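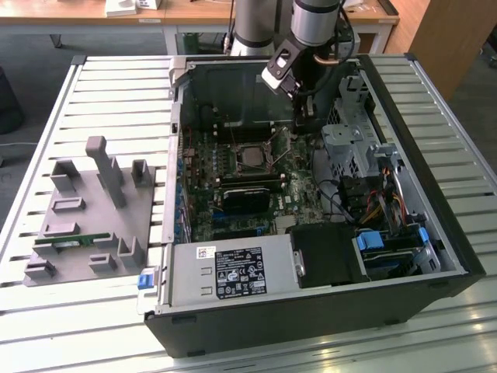 Refurbished tower on the bench, side panel off.

Pivico Refurbished Workstation Tower
Product code: 537
Sold by Ikatska, Fludley

A full-size black tower for office work, drawing packages and anything else that wants plenty of memory and doesn't need a large graphics card. These come to us from offices that are replacing their machines. We strip out the old storage, clean the case and test the board before fitting drives to order.

The drive cage is silver metal with perforated walls, and the hard drive bay has blue plastic release tabs. A small graphics card is included. The power supply is the original unit.

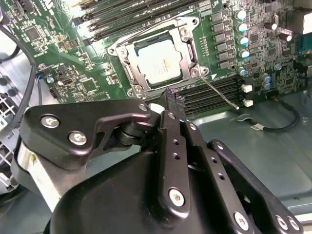

Processors are checked in the socket and fresh thermal paste goes on when the cooler is refitted. If you plan to change the processor yourself, open both levers before lifting the socket frame, and keep fingers off the contacts. Memory should be added in matched pairs. Push each module down until the latches close by themselves.

What you get
Tower with side panel and cooler fitted
Mains lead, UK plug
Two spare drive screws
Printed test sheet

Keyboard, mouse and monitor are not included. We can supply a Cârstea keyboard with any order, so please ask.

Condition
Grade B. Expect light scratches on the case. Dents and cracked plastics are not sold under this grade.

Stock and delivery
26 in stock. The next batch is due in May. Delivery is by pallet courier for orders of five or more and by standard parcel below that. The tower is heavy, so have someone in to help carry it. Collection from Fludley is free before 4 pm.

Questions about memory or drive options go to Nerys Gronow in the workshop. Please quote the product code.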